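Home | Build | Wiring | Set-up | First Jobs | Troubleshooting | Downloads

Wokgate Two-Arm Bench Kit
Section 6: Teaching a Press

By now you've bolted both arms down, run the homing routine in Section 4, and probably spent an evening making them wave at each other (we all do it, and it's good practice for the cables). This section is the first one where an arm has to push on something and mean it. Pushing is a different business from picking up. When you pick something up, the gripper tells you soon enough whether you've got it. When you push, the arm will go on leaning for as long as the target position is lower than the thing in its way, and the servos will get warm and grumpy while it does.

We use an ordinary desk stapler for this lesson at the Clutham workshop, and we'd encourage you to do the same. It's cheap, it's springy, it gives you a good clear click, and most people have one in a drawer already.

6.1 Before you start

You will need: both arms homed, the bench camera plugged in, a full-size desk stapler, a few sheets of scrap paper, and your hand within reach of the stop button. Allow yourself a whole evening if you can. It goes faster than that, but it's much nicer when you aren't watching the clock.

CAUTION: Take the staples out for your first session. Put them somewhere well away from the arms. You can load the stapler again when you reach 6.4.

CAUTION: Keep your fingers out from under the gripper whenever the torque is on, even if the arm has been sitting still for a long while. Use the free-move switch if you need to reach in.

6.2 Setting the touch height

The touch height is the position where the tip of the finger just meets the top of the stapler and no more. Everything else in this section is measured from it, so please be patient here.

1. Set the stapler down lengthwise in front of the arm you're going to press with. Leave the space around it clear enough that you can turn the stapler a little either way.

2. Close the gripper fully. A half-open gripper will flex when it meets the stapler, and your numbers will wander from one try to the next.

3. In the Rozīte panel, choose Jog, then Fine. Bring the tip over the spot you want to press, staying well above it for now.

4. Lower the arm one tap at a time. Slow down as you get close. Bend down and look from the side, too - the view from over the top will fool you every time.

5. When the tip meets the plastic, stop and press Save Touch. The panel stores the height as a servo count. On our bench it comes out at 2,000, but yours will depend on how you mounted the base, so don't go chasing our number. 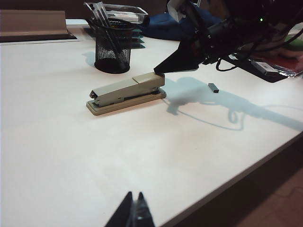
Choosing the contact point matters more than most new builders expect. A stapler is a lever, and a push at the hinge end gets you very little for a great deal of effort, while a push too far out on a rounded head can send the tip skating off. Look for a part of the upper arm that gives the finger somewhere to sit. With the beige stapler on our white table we bring the pointed black finger down onto the raised section of the upper arm, at the end away from the hinge, and save the height there. If yours is smooth all the way along, a little square of rubber tape does the job nicely. Whatever you choose, come down on it as straight as the arm will let you.

NOTE: Watch the slack in your cables as you jog. They need enough of a loop to let the wrist turn, and not so much that they drag over the work. Section 3 shows where the clips go.

6.3 Adding the push

1. From the touch height, open the Press tab and set Depth to 78. That's in servo counts again, and it is on the gentle side on purpose.

2. Set Hold to 800 milliseconds. Longer holds don't press any harder, they only heat the motor.

3. Set the load limit to 216. If the arm meets more resistance than this it will stop and back up to the touch height. Please don't turn the limit off, however tempting it gets!

4. Press Run Once. Listen. You're hoping for the stapler's own click and nothing from the arm but its usual hum.

5. If there's no click, add a few counts of depth and try again. Small steps, and let the arm come all the way up between tries.

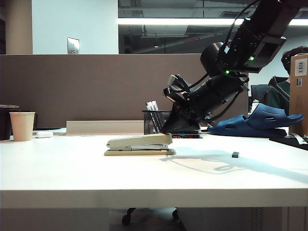 It's worth keeping a little notebook of these tries, with the depth in one column and what you heard in the other. Su-chen Yip started ours, and it has saved us a lot of puzzling. When a press that worked last month suddenly doesn't, you can look back and see whether the depth has been creeping up, and that usually points to a loose base bolt or a worn finger pad.

NOTE: If the stapler slides when pressed, the tip is coming in at a slant. Go back to 6.2 and line up the wrist again before you reach for the double-sided tape. Tape will hide the slant, and you'll meet it again in Section 7 when the target is lighter.

6.4 Loading and the second arm

1. Switch both arms to free-move and push them well back.

2. Load a short strip of staples and close the stapler by hand.

3. Lay two sheets of scrap paper in the jaws. Let the second arm hold the loose edge, using the soft grip setting from Section 5.

4. Turn the torque back on, one arm at a time, and press Run Once.

5. Check the staple. Both legs should be folded flat. If one is standing up, add a little depth. If the paper is torn, the second arm was pulling, so move its hold point closer to the stapler.

CAUTION: A jammed staple is cleared by hand with the torque off on both arms. Don't try to press your way through a jam.

When you've had five clean staples in a row, save the routine under a name you'll recognize later and go on to Section 7, Buttons and Switches.

Comments (4)

Rimantas Ots
My load limit trips at the touch height, before the press even begins. Base is tight, gripper closed. Any ideas?

Brodie Wihongi
@Rimantas, had the same on mine. I'd saved the touch height with the tip already leaning on the plastic. Go up two taps and save it again.

Gediminas Kazlauskienė
Could the hold setting be added to the table in the Downloads page? I print that one out and keep it over the bench. Lovely guide otherwise, my daughter and I have been working through it since September.

Rimantas Ots
Two taps up fixed it, thank you Brodie. On to the paper.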